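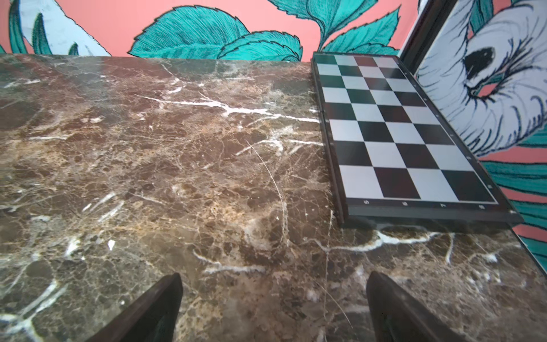
Games & Tabletops > Furniture and Surfaces
Topic: Brown marble top for a game table, talk me out of it

gravelpit_ron
I've been looking at a square top in dark brown marble with white veins, sold as Drustier Brown. The yard wants 392 for the offcut, polished, edges done. I'd keep a folding chessboard on it and the kids would use the rest for blocks. My wife loves it. I think it looks like a floor in a bank. Is there a real reason to pay for stone on a table that gets toys dropped on it?

mossyknoll
We've had a brown marble top for nine years and it's fine. Kids, games, coffee, all of it. People worry too much.

Shivam Katiyar
"Fine" covers a lot. Fine as in no marks, or fine as in you stopped looking? I refinished tops for a living until February and never saw a marble one in a family house without scratches. With that much veining you can't tell a scratch from a vein until the light hits it sideways.

mossyknoll
Sure, there are scratches. I can't find them without trying, so I don't see the problem.

gravelpit_ron
That's sort of what bothers me, though. If it hides scratches it hides everything else too. Small game pieces, for one. I'd be patting the table all night looking for the white ones.

tealeaf_dora
Pale stuff shows up better than you'd expect if it's chunky.

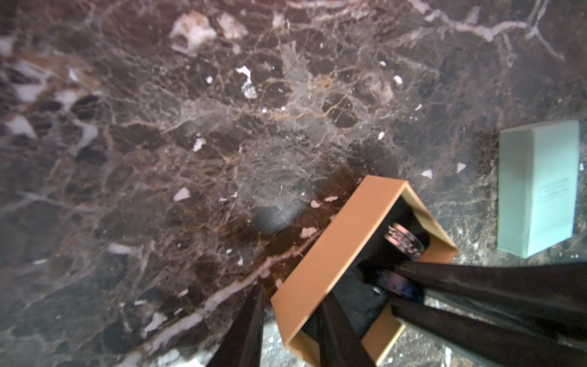
Mint green block on the brown marble. Look at all the little white flecks in the stone, though.

gravelpit_ron
OK, the green one I'd find. A white bead or a tooth from a zipper, forget it.

Shivam Katiyar
Also those white veins. Has the yard told you which are natural and which are filled? On a busy brown stone with that many veins I'd want to know before I paid a dime. "It's all natural" is a thing people say at counters.

gravelpit_ron
They said it's all natural.

Shivam Katiyar
There you go.

pinochle_dad
I'll be the grump about the other part. The noise. Wooden blocks on polished stone, every time a stack goes over. We had one from Adumness and gave it to my brother after 2 winters. Get a decent laminate and put the money into a better chess set.

mossyknoll
Or get a felt mat? They cost next to nothing.

pinochle_dad
So buy marble and then cover it up. Great plan.

mossyknoll
You roll it up when the kids are in bed. I don't know why that's so hard.

tealeaf_dora
Does the board slide? I've wondered about that more than the noise. Polished stone and a hard frame on the bottom sounds slippery to me.

gravelpit_ron
Haven't tried. The one I have is black with a raised rim and there's nothing underneath to grip. I was going to leave it at an angle in the back corner by the wall so there's room in front to build.

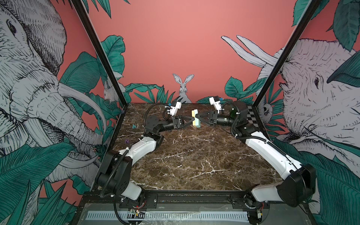

How do you keep a folding board from sliding on polished marble?
Stick small clear rubber dots under the corners of both halves, and check that it still folds flat afterward. A thin piece of shelf liner works too, but you have to put it back every time you set up.

tealeaf_dora
Thanks, dots it is. The Zotgate ones left a gummy ring on my glass table, so try one underneath someplace first.

Shivam Katiyar
And test it on the offcut, if they'll give you a scrap. Rubber can stain stone. I wouldn't take "stain proof" from a sealer label either. The Chaturvedi can says 3000 wipes. Who sat there and wiped it?

mossyknoll
I've used that sealer. No complaints.

Shivam Katiyar
You don't have complaints about anything.

gravelpit_ron
I'm going back tomorrow around 4 pm with a flashlight and a bag of the kids' blocks. If they won't let me put them on the slab and look at it from the side, I'm going with laminate and my wife can take it up with pinochle_dad.

pinochle_dad
Leave me out of it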